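Snack food

A snack food is a small portion of food that is eaten between the main meals of the day. The word "snack" came into English from Dutch, where a similar word meant to bite. In many countries snack foods are sold ready to eat, in packets for one person or for a family.

History

Small foods for eating outside meals were known long before factories. Roasted nuts, dried fruits and flat breads were sold in markets and along roads, usually without any wrapping or in a leaf or a piece of paper. In the nineteenth century crackers and cookies began to be packed in tins, which kept them dry during transport. Later the waxed paper bag, and after it the plastic film, made it possible to sell potato chips far from the place of frying.

The food historian Lorena Alarcón divides this development in two periods, before and after the sealed bag. In her opinion the second period changed the habits of eating more than the recipes. Hipólito Cáceres has objected that the recipes changed also, as the salt and the oil were adjusted for longer storage.

Types

Snack foods are commonly divided into salty and sweet. To the salty group belong chips, pretzels, crackers, popcorn and seasoned nuts. The sweet group includes cookies, small cakes, filled breads and candy. Some products, such as rice crackers with a sugar glaze, stand between both groups.

Packaging

The packet protects the food from moisture, air and light. Clear film lets the buyer see the product, but it gives less protection from light than a film with a metal layer. Fried foods are therefore often sold in pouches that are not transparent. Resealable bags have a zip closing and are used for foods that are not finished at one time.
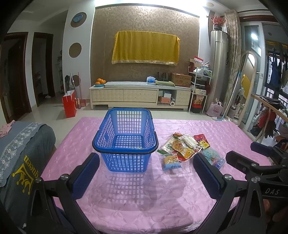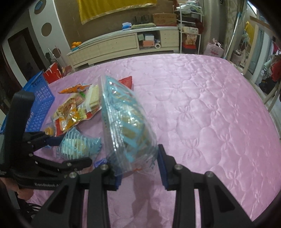
Packaged foods on a quilted surface; the second picture shows a resealable bag.

Storage at home

Most dry snacks keep well in a cool and dark cupboard. After opening, crackers and chips take up moisture from the air and lose their crisp texture. Soft cakes have the contrary problem and become hard. Bread products should not be put in the refrigerator, where they go stale faster than at room temperature.

Names in different countries

In British English potato chips are called crisps. In Chile and Spain the word "picoteo" is used for small foods shared among guests. In Japan "okashi" covers sweets and many salty snacks as well.

See also

Potato chip
Rice cracker
Food packaging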